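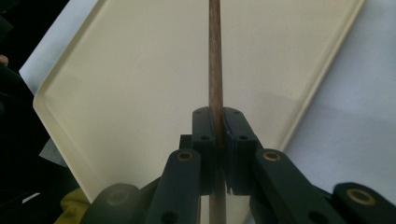

Houda Ashour wrote to say that she has been throwing away perfectly good sticks for years, and could we please settle which ones are worth keeping and which ought to go on the fire? A very good question, Houda, and one that has kept several of us chatting well past the end of the Durnunside craft table this month.

My own view, for what it's worth, is that a thin wooden stick is hardly ever rubbish. I use them for plant supports, for stirring paint, for pennants and puppets, and for poking glue into places where a brush won't go. The light brown ones with a bit of streaky grain showing are my favourites, as they look nice left plain – though Lorne Fortin paints every one of his and won't be talked out of it.

Before you put any away, hold each stick upright at arm's length and look along it for a bend. Run a finger down it too (gently!) and sand off anything that catches. I do all my sorting over a big plastic tray, a pale one if I can get it, so the little bits are easy to spot and the carpet is spared. Bent ones go in a separate jar for the garden.

We would love more for the August table, when the children will be making flags and will need 50 at the very least. Kasun Siddiqui has kindly offered his porch as a drop-off, so do leave bundles there, tied with string if you have any, and put your name on the label so that we can thank you properly.

Search this site
177 shares
12 comments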